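Building | Regulations

Pondton adopts revised rules for kitchen wall linings

Pondton's revised code for wall linings in domestic kitchens takes effect in April, following approval of the final text on 5 December 2020. The code covers new homes and any remodel in which the lining behind a counter is removed. Existing kitchens are not affected until that work is done.

The main change concerns the substrate. Standard paper-faced board will no longer be accepted behind tile within 29 inches of a sink or cooktop. Installers must use cement board or another backing rated for wet areas, fixed to framing at the spacing given by the manufacturer. Joints are to be taped and filled before any adhesive is applied.

Grout is treated separately. The draft called for epoxy grout along the full length of the counter, but the final text limits this to the joint where the wall meets the countertop. Cement-based grout remains acceptable elsewhere, provided it is sealed before the final inspection.

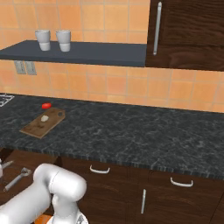
Square tiles in orange and peach with light-beige grout, behind a kitchen counter.

Shelves fixed through tile come under the code for the first time. Brackets must be anchored to a stud or to blocking set between studs, and each hole is to be filled with sealant before the screw goes in. Wall cabinets were already subject to a similar rule, and the wording has been carried over with small edits.

Salma Helmy, who drafted the technical section, said most of the failures reviewed by the town began behind the tile. "The surface was usually sound," she said. "Water was getting in at the counter joint and at old screw holes, and the board behind it had gone soft." The review examined inspection records going back 7 years.

Contractors were divided over the draft. Keegan Trevaskis, a tile setter based in Ruawai, supported the substrate rule but objected to the inspection stage that comes with it. Under the new procedure, an inspector must see the backing before tiling starts. Trevaskis said this could leave a crew idle for a day on small jobs. The final text allows dated photographs in place of a visit where the tiled area is under 29 square feet.

Work carried out without the inspection may be fined up to $3000, with the backing opened up at the owner's expense. Permits issued before April will be assessed under the old rules – provided the work is finished within 2 months of the changeover.

Printed copies of the code are available at the Pondton permit desk. Questions on product ratings should be sent to Marama Henare in the inspections office.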